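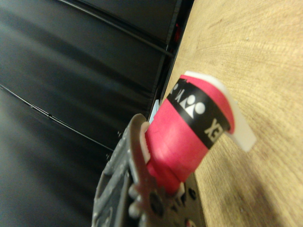
## Saludo Household Goods Program: Progress Report to the Sollis Fund

Prepared by Morena Bianchini, program manager. Covers the period from the start of the grant through October.

### Where we are

The grant pays for furniture and household goods for families moving out of shelter into their first lease. The target for the full grant term is 300 households. By the end of October we had furnished 200 of them. Deliveries were slow in the first two months while we waited on the van, and they have been steady since then.

Most referrals still come from the two county shelters. The school district began sending referrals in September. Those families usually have a lease signed and a move-in date within a week or two, and our original schedule allowed more time than that. We now keep one delivery slot open each week for short-notice moves.

### Storage

We moved out of the church basement in the spring and now rent a unit in the Teditness building on the east side. The rent is higher than we budgeted. The loading dock and the freight elevator have cut unloading time enough that we no longer hire a second crew on pickup days, and that covers most of the difference. The landlord has agreed to hold the rent through the end of the grant.

The roof over the back corner leaked twice. We lost four mattresses. The landlord repaired the flashing and credited us for one month, and we have moved all bedding to the front.
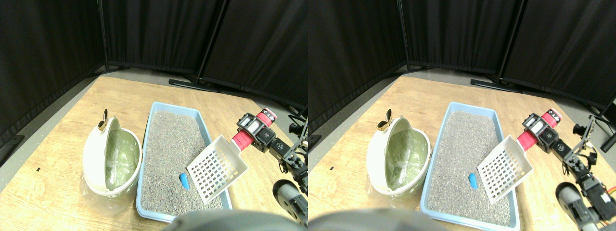
Beds remain the hardest item to keep in stock. We do not accept used mattresses, so every one is bought new, and the price from our supplier went up in July. We have asked two other suppliers for quotes. If neither comes in lower, we will move money from the kitchen line, where donations have been better than expected.

### Inventory

We switched from a shared spreadsheet to Beteo in June. Entering the back stock took longer than planned and a few categories still have to be cleaned up. Lamps were entered under three different names, and linens were entered by the box in some places and by the piece in others. Caseworkers can now see what is available before they fill out a request, and there are fewer requests for things we do not have.

Small household items and recreation items are grouped in the system as "extras." Families choose these after the basic list is filled. They do not count toward the household target.

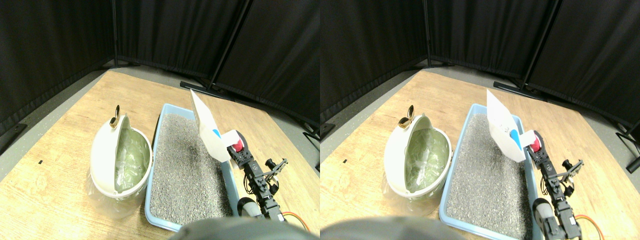
We added a short phone survey in August. Staff call each household about a month after delivery. So far we have reached some 100 households. The most common complaint was missing hardware for bed rails and table legs. We now bag and tape the hardware to the largest piece before it goes on the van. The second was delivery windows, which we have cut from all day to four hours.

### Staffing

The driver position was vacant for part of the summer. It is filled. The intake position went from part time to full time in September, as approved in your last letter. No other changes.

### Budget

Spending is close to plan. Rent and mattresses are over. Fuel, kitchen goods, and printing are under. A line-by-line table is attached separately.

### Next period

- Furnish the remaining 100 households.
- Clear the 27 open referrals now on the waiting list, oldest first.
- Finish the lamp and linen records in Beteo.
- Settle on a mattress supplier before the January order.

We would also like to discuss moving the final report date back by one month so that it can include the last round of survey calls. 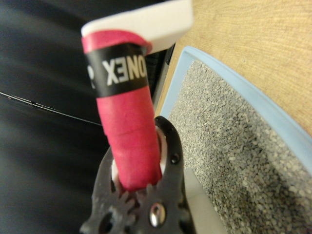

*Racket handle with pinkish-red grip tape and a black band.*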